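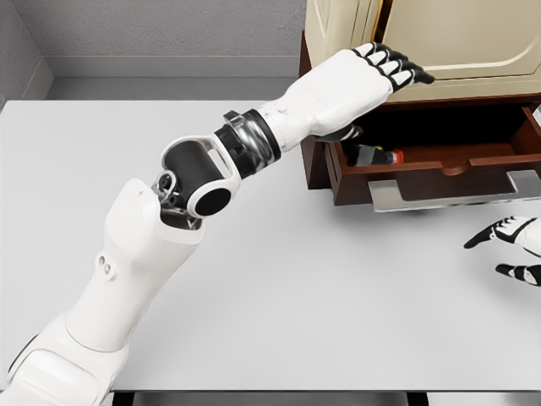 Das Repertoiretheater und seine Gäste

Wer in Treltcombe nach der Odetti fragt, wird zum alten Kornspeicher am Fluss geschickt. Seit April spielt das Haus wieder an fünf Abenden in der Woche, nach einer Pause, in der das Ensemble auf neun Mitglieder geschrumpft war. Der Spielplan für die kommende Saison, am 2022-06-07 vom Trägerverein bestätigt, nennt drei Neuproduktionen und zwei Wiederaufnahmen.

Die Intendantin Chelsea Pearce hat das Theater von ihrem Vorgänger Roland Rudd übernommen, unter dessen Leitung vor allem Boulevardkomödien gegeben wurden. Sie selbst kommt von der freien Bühne und hält an einem festen Ensemble fest, obgleich viele Häuser vergleichbarer Größe inzwischen ausschließlich mit Gastverträgen arbeiten. »Ein Schauspieler, der im Herbst den Diener spielt und im Frühjahr den König, lernt etwas, das keine Probe ersetzt«, sagt Pearce. Das Publikum verfolge solche Entwicklungen sehr genau.

Die Bezahlung bleibt indessen ein wunder Punkt. Ein Anfänger erhielt bis zum vergangenen Jahr ein Honorar je Vorstellung; fiel diese aus, entfiel auch das Honorar. Nach längeren Verhandlungen gilt nun ein Jahresvertrag mit festem Monatsgehalt, bezahlten Proben und einer Regelung für Krankheitstage. Bradley Mellor, der die Darsteller gegenüber der Leitung vertritt, spricht von einem überfälligen Schritt. Von seiner Gage allein könne er dennoch nicht leben, und so unterrichtet er an zwei Vormittagen Sprecherziehung.

Finanziert wird die Umstellung zum Teil durch die Bellamy-Stiftung, die ihre Förderung zunächst auf zwei Spielzeiten befristet hat. Hinzu kommen die Beiträge des Freundeskreises, der derzeit 1.253 Mitglieder zählt. Die Stadt beteiligt sich an den Betriebskosten des Gebäudes, nicht aber an den Gehältern – eine Trennung, die im Gemeinderat wiederholt zur Debatte stand und vorerst bestehen bleibt.

Künstlerisch richtet sich die Aufmerksamkeit auf »Nilach«, ein Kammerspiel von Reece Rowbotham über drei Geschwister, die das Wanderkino ihres Vaters auflösen. Die Uraufführung ist für die Studiobühne mit ihren 80 Plätzen vorgesehen. Regie führt Malcolm Goodall, der das Stück bereits in einer szenischen Lesung vorgestellt und den zweiten Akt seither gemeinsam mit dem Autor erheblich gekürzt hat. Mellor übernimmt die Rolle des ältesten Bruders.

Auf der Hauptbühne folgt eine Wiederaufnahme aus der Ära Rudd, mit weitgehend neuer Besetzung. Pearce legt Wert darauf, das Stammpublikum nicht zu verlieren; die Komödien seien handwerklich anspruchsvoller, als ihr Ruf vermuten lasse. Der Vorverkauf für beide Produktionen wird an der Theaterkasse eröffnet, sobald die endgültigen Termine feststehen. Abonnenten werden schriftlich benachrichtigt.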